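Cushion covers get a second life at Skondano

I went down to the Skondano hall on Wednesday meaning to stay for ten minutes and drop off a bag of old curtains, and I came home at teatime with fluff all over my coat and somebody else's tape measure in my pocket. So if it's yours, and it has a chip out of the end, give me a ring!

The cover swap has been going since the start of May and it has grown a good deal faster than anyone expected. The idea is simple enough. You bring a cushion, a bolster or a seat pad that you're sick of the sight of, or a cover that doesn't fit anything you own any more, and you try things on each other until something works. There's a sewing corner for the ones that nearly fit (most of them nearly fit) and a big table for sorting. By the time I'd had my coat off, the tally on the blackboard had reached 826 covers handed over, and that was before the afternoon lot came in.

I should say that I'm not a sewing person. I can do a button. What I like is the rummaging, and the rummaging is very good indeed. There were stripes, there was a lot of brown corduroy, there was a set of kitchen chair pads with pears on that I rather wanted and was too slow for. Plenty of the covers come from house clearances and quite a few from the old Standberg furniture shop on Ullus Road, which let the swap have its ends of line when it shut the upstairs showroom.

The reds were the ones that everybody went for, though. Wedding reds, most of all, the sort you'd put out for a new couple, with the double-happiness character on them. I've always thought it a cheerful thing to have about the place and I don't see why it should go back in a cupboard once the cake's been eaten. There was a grey cushion with red fabric round it, and the fabric had big white printing on it, the double-happiness sign as well as fat rounded letters that looked to me like LOVE, only I had them upside down and back to front and had to tilt my head like a pigeon.

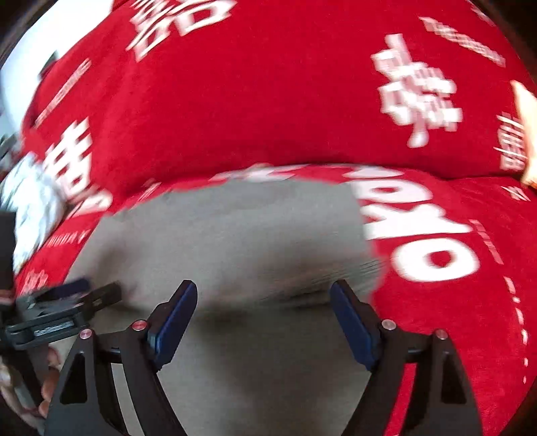

Marianna Krawczyk thinks people are far too timid about red. She told me her own sofa was grey for eleven winters and she was bored by the second, and that a loud cover on a plain seat does more for a room than a new carpet would, at a tiny bit of the price. She did add that you want to wash a strong red by itself the first couple of times, in cool water, and dry it in the shade, and that she learned this at the cost of a good set of pillowcases.

I asked her about creases too, as mine are always dreadful. Her way is to put the cover back on while it's still the least bit damp, smooth it down with your hands and leave it alone overnight. I've tried it on the armchair since and it's better than it was, though the piping has gone wavy on one side, and I suspect that was me.

There's a small charge now, which caused a bit of muttering by the tea urn. It's 2 pounds a visit, however many things you carry off, and it goes on thread, zips and the heating. The zips are the real expense, apparently. The hall had a delivery of long ones from Baran while I was there and they were nearly all spoken for before the box was properly open. If you've got any zips at home over 20 inches, in any colour at all, please bring them along, even the ugly ones.

Since my visit the blackboard has been updated, and with the stock from the shop counted in, the total has now gone up to 1415. I'm told there's a row going on over whether armrest covers ought to count as one or as a pair. I'm for pairs.

The swap is on every Wednesday until the end of the month, from ten until four, with the sewing corner closing at three so that the machines can be packed away. Come in by the side door, the front one sticks. Cushions should be clean and covers washed, and if you're after something for a particular seat do measure it before you leave the house, depth as well as width. Duvets and mattresses can't be taken, so please don't leave them on the step.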